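Trimham Opens Its Doors to Old Office Computers This September

Anderard refurbishing workshop invites schools, small businesses and families to clear out their closets

TRIMHAM — If there is an old desktop tower under your stairs, behind the coats or propping up a box of holiday lights, the people at the Anderard workshop in Trimham would love to hear from you. Starting in September, the workshop will take in used desktop computers from anyone in town who wants to part with them, free of charge, and will get as many of them as possible ready for a second home.

Anderard has been taking in computers from local offices for three years, mostly by arrangement and mostly by the pallet. Until now there was no easy way for a household with a single machine to hand it over, and the phone has been ringing about it for a good while!

"People are attached to these things, and I understand that completely," said Hala Smadi, who runs the workshop. "It's the computer the kids did their homework on, or the one that did the books for the shop before the shop was sold. They don't want to put it out at the curb. They want to know that somebody is going to open it up, look after what's inside and make something of it."

Opening it up is where the work begins. Each tower is laid on its side on the bench with the side panel off, so that the motherboard, the power supply and the drives can all be reached. Older office machines are a favorite with the workshop, as many of them were built with plastic latches and clips that let a part come out without a hunt for the right screwdriver. Drives are wiped before anything else is decided, and an owner who would like to keep the old drive may simply ask for it at the counter. 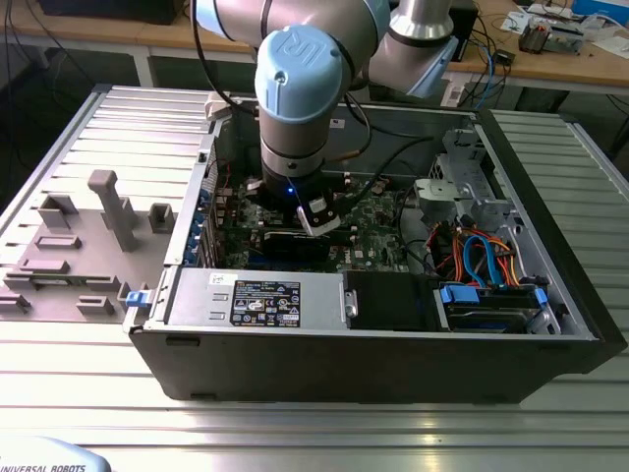 Machines that pass their checks will be cleaned, given a fresh operating system and passed along to households and classrooms in and near Trimham. Those that don't will be taken apart for their good pieces — a power supply here, a drive bracket there — and the remaining metal and circuit boards will go to Kasten, the recycling firm that has worked with Anderard from the start. Last year the workshop sent out 400 refurbished computers, and it hopes to do a little better this time with the help of the new drop-off counter.

The counter itself is a gift from Jutex, whose old fabric showroom next door to the workshop had been standing unused. Jutex has also supplied padded sacks for carrying towers home to be packed, and visitors may borrow one for as long as they need it.

Hannelore Vogler, who looks after the parts shelves, has a small request for anyone planning a visit. "Please bring the power cord if you still have it," she said. "And the side panel, if it has come off at some point and gone to live in the garage. We do get towers without one, and a matching panel can take me weeks to find."

Desktop computers up to 13 years old are welcome, working or not. Keyboards and mice may come along too, but the workshop has no room at present for printers or large monitors. There is no need to call ahead for one or two machines. Schools and businesses with more to give are asked to get in touch first, so that a pickup can be arranged and space cleared on the shelves.

The drop-off counter is at the side entrance of the Anderard workshop in Trimham and will be open in the afternoons until 6 p.m. Parking is available in the yard, and someone will gladly come out to help with the lifting.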